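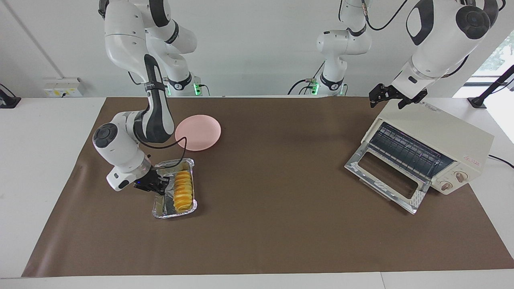 Toaster oven sweet potatoes, standing up or lying flat?

mandolin_scars
OK I need to talk about this with people who care, and my household has stopped caring. I've been slicing sweet potatoes into rounds and standing them on edge in a foil tray, one long row, all leaning on each other like records in a crate. Then into the toaster oven. The rims get dark and chewy and the middles go soft like pudding. I love them so much. I made them four nights out of the last five.

What I want to know is who else stands them up, and do you oil before or after you line them up? I do it before, in a bowl, and then everything is slippery and the row keeps falling over (worth it).

pultonkitchen66
Before! Always before. Toss them with oil and salt, let them sit while the oven warms up, then build the row. If it slides, push the tray up against the wall and work from that end. I've been doing this with regular potatoes for years and only switched to sweet this fall. Never going back.

breadheel
I'm going to be the grump. Flat is better. You get browning on both faces if you flip them, and standing up you only get that thin edge. I've done both in my little Cludis and the flat ones win every time. Standing up is for looks.

mandolin_scars
But the edge is the best part!! And flat I can only fit one layer, so that's a snack for one person. Standing up I can feed all of us from one small tray.

breadheel
Fair on the amount. I cook for one so I never run into that.

ceren_lane
Can I ask about the tray? I use the cheap crinkly foil ones too and mine bend in the middle when I pick them up full. Last month I dumped half a batch of squash on the floor of the oven and the smell hung around until the weekend.

pultonkitchen66
Hold it by both short ends and keep it low. Or slide a baking sheet under it, if your toaster oven is wide enough for one. Mine isn't, so I cut a piece of stiff cardboard to carry the tray over to the counter, and the cardboard stays OUT of the oven, please.

ceren_lane
Ha, yes, I had worked that part out. Thank you!

vilela_squash_club
Jumping in with my times because I wrote them all down. Slices as thick as a pencil, 400 degrees, loose foil over the top for the first half, then off. I pull them at 35 minutes and check the middle of the row with a skewer. The middle is always behind the ends. If it still feels firm I swap the slices around, ends to the center, and give it 9 more minutes.

I tried it with butternut, with carrots cut on a slant (too skinny, they fall over) and with beets. Beets were wonderful but everything I own is pink now.

mandolin_scars
Swapping the ends to the center!! I never thought of that. I've just been eating the firm ones and pretending I like them that way.

breadheel
Loose foil in a toaster oven makes me nervous. The top element on mine is so close that the foil would be touching it. I'd skip it and drop the heat to 375.

vilela_squash_club
Good point, and I should have said mine is one of the tall ones. If the foil can reach the element, don't do it. Tuck it down tight over the rim or go without.

ceren_lane
Going without, then. Mine is low. Does anybody put anything on them besides salt? We have a big jar of smoked paprika to get through.

pultonkitchen66
Smoked paprika and a tiny bit of brown sugar in the oil. Go easy on the sugar or the rims burn. Lime on top after they come out.

mandolin_scars
Reporting back! Swapped the ends to the center, no foil, 375 like breadheel said, paprika but no sugar. Took 50 minutes in all and every slice was soft, even the middle ones. I put them on a plate and carried it to the couch and that was dinner. Also did 3 slices flat next to the row as a test, flipped once.

breadheel
And??

mandolin_scars
The flat ones were really good. I'm still standing mine up.

breadheel
I'll take it. Trying a row tomorrow with the end of a bag of Yukon Golds.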